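Equipment Planning / Checklists

Pre-purchase inspection, two-arm cell, Marnholm
Inspector: Oldřich Hudec
April 12, 2018

Side and back walls: OK.
Cables: secure the loops before October. Budget 112 for clips.
Front strip: scuffed. Price a new one.

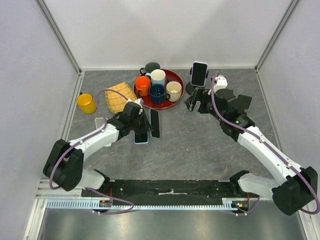

Cell 2, both arms over the table, mugs and phones set out.

Emergency stop: tested, OK.
Spare gripper fingers: not in the Cuvberg quote. Ask for a price, limit 2000.
Hold the order until the quote is revised.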